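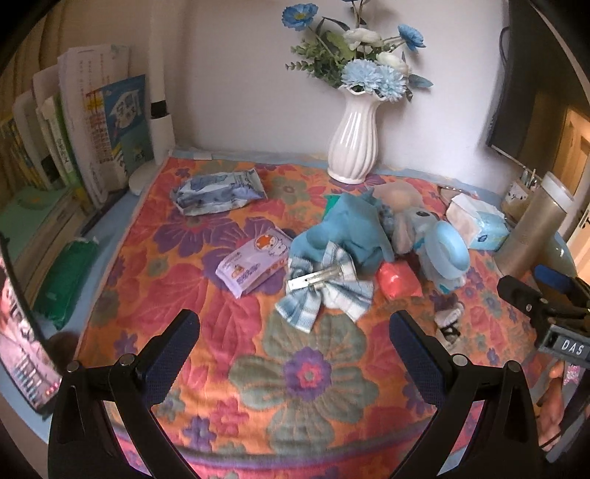

Tirora Family Rooms — Progress Report to the Trindade Fund
Prepared by Mirela Peixoto, Program Lead
15 November 2018

1. Purpose of this report

This report covers the second phase of the Family Rooms program, under which the Fund supports the furnishing and daily upkeep of shared rooms at the Grunitz and Musomero houses. It follows the interim note submitted at the end of the first phase.

2. Work completed

All 6 rooms named in the grant agreement are now furnished and open to families. Tables at both houses have been fitted with washable covers in place of the bare tops noted in the interim report. Residents asked for color, and patterned floral cloths were chosen over the plain ones first proposed. Artificial flowers are used throughout, as fresh arrangements were not practical at Musomero, where water is carried up from the ground floor.

A tidying routine was introduced at both houses in November. At the close of each session, small items left on the tables are sorted into three groups: toys, cleaning supplies such as wipes, and desk items such as pens. Packaging is thrown away at the same time. The routine has been well received at Grunitz. At Musomero it is followed less regularly, and staff there have asked for a shorter version.

3. Toys and soft goods

The program received 50 donated soft toys during the period. Each is checked for loose seams and washed before it goes out. Plush animals remain the most requested item among younger children, and several have already needed repair at the ears.

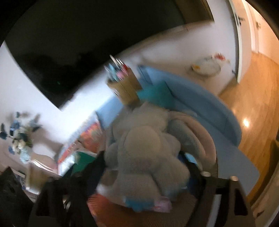 Gray plush toy with a long, drooping ear, lined in part with pale pink.

4. Expenditure

Of the $2000 approved for soft goods and table coverings, $300 remains unspent. We request the Fund's agreement to apply this balance to lidded storage boxes — the open shelves at Grunitz are too shallow for the larger toys.

5. Matters outstanding

The supplier has not yet confirmed delivery of the replacement chairs for Musomero. The laundry arrangement at Grunitz is due for renewal, and a revised quotation will be forwarded when received. Written feedback from families is being collected at both houses and will be attached to the final report.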